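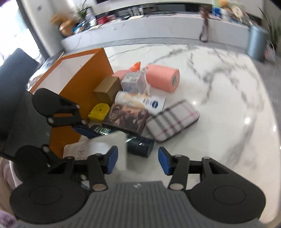
Dusten hand-held gripper pair: what we paid, what I'd skip

I've put off writing this because I kept changing my mind about the score. We bought the Dusten pair in December, after a long back and forth over whether to get hand-held grippers at all or just put the money toward a second arm. Short version: I'm glad we went this way, I'd order a bit differently next time, and the fingertips are a budget line all by themselves.

A quick bit of background so you can tell if your situation looks like mine. There are four of us in Dillcombe, and we record household sorting and tidying, mostly small stuff on tabletops. Two people can work at once if we book the table properly. I do the ordering, which means I'm also the one who gets the emails when something runs out.

The price

The pair came to $2,232 with shipping and one spare set of pads. That was well over what I'd penciled in! Minttu Laaksonen had talked me up from the single, and I grumbled, and she was right. So much of tabletop work is two-handed, with one side reaching into the pile and the other waiting for its turn, and with a single gripper you end up writing tasks that avoid anything interesting. If you can only afford one now, ask whether they'll honor the pair price later. They told me no, but Mounir Chraibi says he got a yes from the same sales desk, so who knows.

Erkmont quoted us too. Their unit was cheaper and the delivery date kept sliding, and after the second slide I stopped answering.

Living with them

The blue finger pads are the best thing about the whole kit. They're grippy without being sticky, and they cope fine with the awkward things we throw at them: a squeeze tube, a little clear cube with a label on top, a roll lying on its side, a slippery dark bottle. Flat boxes are harder. You have to come at them from the edge, and on a smooth marble-pattern table like ours they like to scoot away from you.

The housings on either side are chunky, and I mean chunky. When both grippers go for the same cluster they crowd each other, and you learn to angle one in from the side while the other stays back. Paloma Boateng has small hands and finds the pair tiring well before I do. We now switch people after 28 minutes, which came from her kitchen timer habits and stuck.

The linkage is all out in the open, with big screw heads at the pivots. I like this a lot – I can get a screwdriver in there without taking anything else off. It does collect lint, so budget a few minutes with a brush at the end of the day.

Stuff I forgot to budget for

Pads, first of all. A set lasted us almost 60 hours before the surface went shiny, and I'd ordered as if they'd last forever. Buy three sets up front and save yourself the shipping.

Then the objects. I had a grand total of zero dollars down for things to pick up, which looks pretty silly now. You want different shapes and finishes, a soft case as well as a hard box, something see-through, something bright, something printed all over. Raid your own drawers first, then go to the discount store with a list. We keep a separate spending line for it now and it gets used up every month.

And table time. A second gripper doesn't help much if the table is already taken, so work that out before you order. Nasr, the outfit that does our calibration, also charges per gripper and not per visit. Read that part of the quote twice (I read it once).

Support

Pretty decent. One gripper arrived with a stiff left finger and Malte Engelhardt on their help line walked me through loosening it over the phone. The manual is thin and the parts list uses different names than the web shop, so send a photo with any order for spares.

Would I buy them again?

Yes, the pair, with extra pads and no carry case. The case was an add-on and it's too shallow to close over the housings unless you fold everything just so. Ours holds cables now.

Four out of five. I'd go higher if they ever sell a slimmer version, and I've asked twice.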